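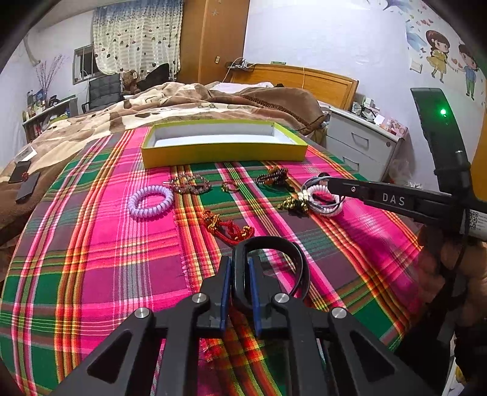

Week 6 handout: Small Things, Part Two (bracelets, hair ties and the dreaded bead pile)

Print this page | E-mail this page

Okay, so last week we did scarves and gloves and everybody went home feeling pretty good about themselves. This week is harder. Jewelry and hair accessories are small, they tangle, and people have feelings about them that they don't have about gloves. Bring your own pile to class if you can. A sandwich bag full is plenty.

1. Spread everything out first

I work on a bed. You can use a table or the floor, but a bed is a nice height if you sit on the edge of it, and beads that drop don't roll very far. My one rule is a cloth underneath. I used to say it had to be plain, and a few of you from the August group will remember me going on about it. I've changed my mind! A big plaid does the job fine, and the squares even help you keep your groups apart. What I'd still avoid is a small busy print, where a thin gold ring can just vanish on you.

Put the box out too, open and empty, right behind the row. Don't put anything in it yet. I mean it. The minute one bracelet goes in, the rest follow in a heap and you've moved the mess eight inches.

2. Sort by what it does

Most people want to sort by color. Try it by job instead:

- Goes on the wrist: beaded bracelets, braided cord, anything with a clasp
- Goes in the hair: spiral coil ties, thin elastics, bands
- Could be either: plain looped bands, mostly
- No idea: loose rings, odd bits of metal, single beads

The "could be either" group causes more arguments than you'd think. A glossy black band looks like a hair tie to one person and a bracelet to another. If it's yours, you know. If you're sorting for somebody else, leave it in its own spot and ask. Last term I filed a whole handful under hair and got a very polite phone call.

3. Untangle before you decide anything

Thin elastics love a spiral coil. They hook themselves over it and wind around, and if there's a beaded bracelet close by it will join in. You look at the clump and think, well, that's all hair stuff, and into the box it goes. Then in three months you're hunting for a gold and black bracelet that's been sitting under a scrunched-up elastic the whole time.

How I do it:

a. Hold the coil, since it's the thickest thing in there.
b. Slide the elastics off one at a time. Don't pull two together.
c. Lift beads from the middle of the strand.
d. If it won't come, put it down and do something else for a bit.

Old elastic that has gone crunchy gets thrown out. I don't keep those for "just in case" and neither should you.

4. The box

You don't need a fancy one. Long and shallow is best, with a light-colored inside so you can see dark beads against it. I've tried the Bornano trays (pretty, too deep) and the Ellov drawer inserts (good if your drawer happens to be exactly the right width, and mine isn't). A plain rectangular box with no dividers is what I keep going back to. You can make dividers later out of cardstock once you know how much of each thing you have, and you will guess wrong if you cut them first. Ask me how I know.

Order inside the box, left to right, if you want one to copy: cord bracelets, beaded bracelets laid flat and not coiled up, rings and small metal pieces in a little dish, coils, then thin elastics looped onto a card. Stretchy beads shouldn't be left pulled around anything, so no tubes for those please.

5. Stuff that goes with this

The reading is page 145 of the course packet, and then page 147 for the checklist. (Page 146 is the sock diagram, skip it, we did that already.) If you're using the Yook labels, the narrow ones fit the front wall of most boxes. Pencil first.

Try at home before next time: one drawer or one dish, whatever you drop things into at the end of the day. Do steps 1 to 3 only, and write down what landed in "no idea." We'll go through the lists together on Tue 12 December and I'll bring mine, which has had the same brass ring on it for two years.

Prevby Home Skills, evening course, room by the back stairs. Mugs are in the left cupboard again.

907 shares | 3,042 views | 14 comments

E-mail this page | Print this page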